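작업실 노트 / 판화·설치 공용
2018년 3월 12일 | 기록: 작업실 B조

그라스베르크(Grasberg) 전시장 답사를 마치고 돌아와서 쓴다. 벽 길이를 다시 쟀는데 도면과 다르다. 도면에는 기둥이 없다. 현장에는 기둥이 있다. 물어보니 기둥은 원래 있었다고 한다. 그렇겠지.

기둥 때문에 대형 판화 연작은 한 벽에 다 못 건다. 안은 두 가지다. 연작을 나눠서 기둥 양쪽에 걸든지, 기둥을 작품인 척하고 흰색으로 칠하든지. 후자는 농담으로 꺼냈는데 전시장 쪽에서 진지하게 받아 적었다. 다음 회의 때 취소할 것.

종이 건
- Tôn 한지 배접본은 가장자리가 아직 운다. 압착판 밑에 하룻밤 더 둔다.
- 폭 900밀리 롤은 재단 방향을 반대로 잡아서 결이 가로로 갔다. 누가 그랬는지는 필체를 보면 안다. 내 필체다.
- 시험 인쇄용으로만 쓰고, 본판은 폭 700으로 줄여서 다시 간다. 작품이 작아지는 대신 제목은 그대로 둔다. 「광활」.

잉크 건
Brolik 검정은 점도가 지난번 통과 다르다. 같은 이름, 같은 번호인데 주걱에서 떨어지는 속도가 딴판이다. 마그네슘 가루를 조금씩 넣어가며 맞췄다. 석 장째에서 겨우 선이 살았고, 넉 장째에서 욕심을 부리다 다시 죽었다. 석 장째 배합을 적어둔다고 적어뒀는데 그 메모지로 판을 닦은 것 같다. 내일 다시 할 것. 메모는 벽에 붙여놓고 할 것.

동판 부식은 시간을 줄였다. 하늘 부분이 너무 깊게 먹어서 비구름이 됐다. 의도였다고 설명할 수는 있는데, 작가 노트에 이미 "맑은 날"이라고 써서 보냈다. 버니셔로 문질러서 흐린 날까지는 끌어올렸다. 더 문지르면 판이 얇아지니 여기서 멈춘다.

조명
전시장 레일은 스포트를 최대 3개까지만 물린다고 한다. 기둥 쪽 벽이 어둡다. 조명을 다 기둥 쪽으로 몰면 입구가 어둡고, 입구로 몰면 기둥만 그늘에 남는다. 솔직히 기둥이 그늘에 있는 건 나쁘지 않다. 일단 입구 우선으로 배치도를 그려서 보냄.

액자
렐브리지(Rellbridge)에 맡긴 액자 중 2점의 모서리가 벌어져 왔다. 사진 찍어서 보냈더니 "나무는 숨을 쉽니다"라는 답이 왔다. 나무가 숨 쉬는 것은 우리도 안다. 반품 처리. 새로 오는 것은 유리 말고 무반사 아크릴로 바꿔달라고 했고, 추가 비용은 나중에 알려준다고 한다. 나중에 알려준다는 비용이 쌌던 기억이 없다.

라벨 문구
영문 표기에서 drypoint와 etching이 뒤바뀐 줄이 있다. 교정본에서 고쳤는데 인쇄소가 교정 전 파일로 뽑았다. 다시 뽑기로 했고, 틀린 라벨은 뒷면이 깨끗해서 색 견본 쪽지로 쓴다. 서랍 맨 위 칸.

서문은 아직 안 왔다. 기획 쪽에서는 "거의 다 됐다"고 하는데, 이 말을 들은 게 처음이 아니다. 8월로 잡은 순회전 도록에도 같은 글을 쓸 예정이라 분량을 미리 정해달라고 다시 메일을 보냈다. 서문이 길어지면 도판을 빼야 하고, 도판을 빼면 또 우리가 설명을 해야 한다.

내일 할 일
- 압착판 열어보기 (아침 전에는 열지 말 것. 지난번에 궁금해서 열었다가 다시 젖혔음)
- 검정 잉크 재배합, 이번엔 무게 재서 적기
- 벽면 배치도 수정: 연작은 기둥 왼쪽부터 시작
- 기둥 도색 건 취소 전화
- 프레스 펠트 세탁. 찬물. 작년에 더운물로 빨아서 냅킨 크기가 됐다
- 운송 상자 치수 다시 확인, 경첩 나사 조이기

프레스 롤러 압력은 왼쪽이 여전히 세다. 신문지를 한 장 끼우면 맞는데, 임시로 끼운 그 신문지가 벌써 누렇게 변했다. 제대로 고치려면 축을 빼야 하고 그러면 전시 전까지 인쇄를 못 한다. 신문지를 새것으로 교체.

최근 노트
- 아쿼틴트 송진 상자 청소 기록
- 그라스베르크 1차 답사: 도면 믿은 날
- 배접용 풀, 묽게 쑤는 쪽이 이겼음
- 액자 견적 비교표

이 사이트는 쿠키를 사용합니다. 계속 이용하시면 쿠키 사용에 동의하는 것으로 간주합니다. [동의] [자세히]
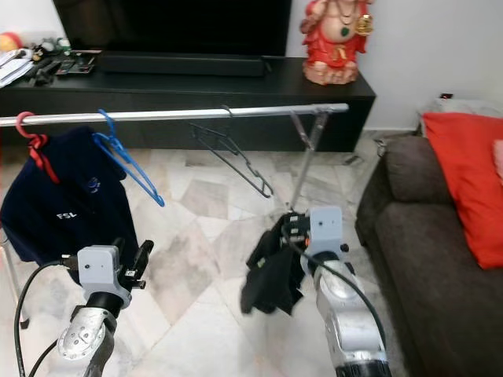 건조봉 앞의 로봇 팔 두 대, 오른쪽 그리퍼에 검은 옷.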